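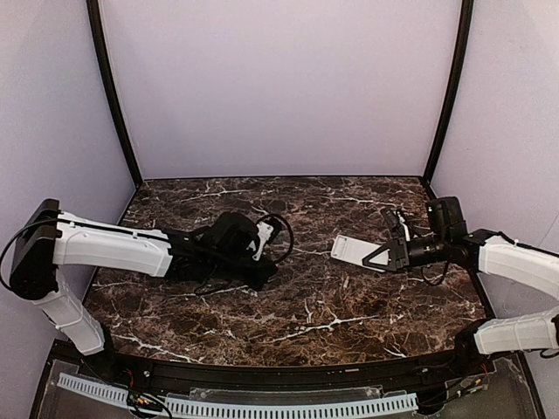 Course materials > Surfaces and Interiors > Unit 5 > Handout: Marble and things that look like it

Unit 5. Pattern, veining and the worktop

Bring this to the October session. The sample boards will be out from 2 pm and go back in the store at the end, in the order you found them.

Why this unit exists

Last year's group were asked to specify a worktop for the Fleltham flat, and most of them wrote "marble". Marble is a rock. It is also a printed film, a moulded sheet, a tin of paint and a good deal of wishful thinking. By the end of this unit you should be able to say which one you mean, or at least write "marble-patterned" and keep your options open.

Words we use

Ground: the main colour, or the patches of colour that pass for one. On a dark brown pattern the ground is seldom just brown. Expect reddish brown and near-black mixed in.

Web: the fine lines running all over the ground, often beige on the dark patterns. From across a room the web disappears and the whole thing goes quiet, a fact that showrooms with very bright lights do not dwell on.

Vein: a heavier line with a direction. Veins can fork, trail off or run along an edge. One long white vein will do more to a room than all the web put together, and it is the first thing a client will either love or ask you to move.

Fleck: a small spot of a colour that belongs to nothing else. It may be part of the pattern. It may be lunch. Wipe before you write it down.

Placing a vein

A strong diagonal near the front of a worktop pulls the eye along it, so decide what it is pulling the eye to. In the Horex exercise, two groups aimed theirs with great care at the bin.

Paler, thinner veins can sit at the back, where they will mostly be hidden by the kettle anyway.

What goes round it

A busy surface wants plain neighbours. Pale lavender-grey is kinder to dark brown than you would think, and a smooth, undecorated panel gives the veins something to stop against. A thin dark strip where panel meets worktop tidies the join and forgives a poor cut. Black corner posts are bolder – they draw an outline, and everyone will then notice whether it is straight.

Spotting a print

Look for the repeat. On the Wieczorek board it comes round every 400 mm, and once you have seen the same fork twice you will never see anything else. Stone does not repeat itself. Lecturers do.

For next time

Choose one dark patterned surface you use every day. Draw its veins only, no ground, on a single sheet. Then write 58 words on what should stand next to it. The limit is firm, and "timeless" counts as 5 of them.

Related handouts
Unit 2: Edges, strips and other apologies
Unit 4: Greys that are secretly purple
The Trindamico sample library: borrowing rules
Reading list, Surfaces and Interiors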